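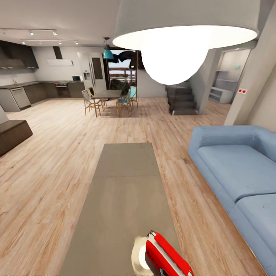 Ticket: Liltden ward missing from the Govham council results page

Home Tickets Guides Contact
Search tickets Go

Status: Closed
Product: Flutard results display
Opened by: Mitali Khondokar, Govham town clerk's office
Handled by: Rafferty Whitlock

Mitali Khondokar, first message
Hello, and thank you in advance to whoever picks this up, I know Saturday is not anyone's favorite day to be on the help desk. We had our council special election this week and the public results page is showing every ward except Liltden. The ward name comes up in the menu all right, but when you click it you get a blank table with the words "No returns received." I have the signed return sheet right next to me, so they have certainly been received by somebody! I loaded the file myself, got the green check mark, and then loaded it a second time just to be safe. I've had calls from both campaigns and a very patient reporter, and I would love to be able to tell them something.

Rafferty Whitlock
Hi Mitali, you've got me, and I'm happy to help. Before anything else, please don't load the file a third time. A second load won't hurt the count, but it does make the log harder for me to read. Could you send me the import log and let me know whether the ward was set up fresh for this election or copied over from the last one?

Mitali Khondokar
Log attached. The ward was copied over. Shu-fen Hsu did the setup back in February, before the boundary change went through, and she says she remembers the old Liltden having a different precinct list. I should have thought to mention that at the start, sorry.

Rafferty Whitlock
No need to be sorry, that was the piece I was missing. The page is still expecting 11 precincts for Liltden, and your file has 10, which is correct under the new map. Flutard holds a ward back from the public page until every expected precinct has reported, so it's sitting there waiting for one that no longer exists. Your totals are all safely in the system. I can see the 600 ballots on the Ramanauskas line from here, if you'd like to check that against your sheet.

Mitali Khondokar
It matches the sheet exactly. What a relief, you have no idea.

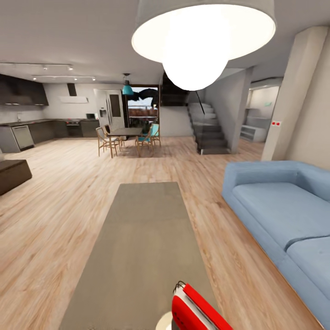
Steps to fix

1. Sign in as an administrator and open Election Setup, then Wards, then Liltden.
2. Choose Precinct List and find precinct 5, the one folded into its neighbor by the boundary change. Mark it Retired. Please don't delete it, or the results from past elections will lose their labels.
3. Save, go back to the ward screen, and press Recheck Returns.
4. Open the public page in a private window so you aren't looking at a saved copy.

Mitali Khondokar
Did all four and Liltden is up, with the right numbers and the right names. I had to press Recheck Returns twice, the first time it just sat there and thought about it. I've let the campaigns know, and the reporter too. Thank you so much, Rafferty.

Rafferty Whitlock
Wonderful, so glad to hear it. I've passed the slow button along to Gintarė Rätsep on our side. Closing this one now, but just reply here if any other ward acts up and it will open again.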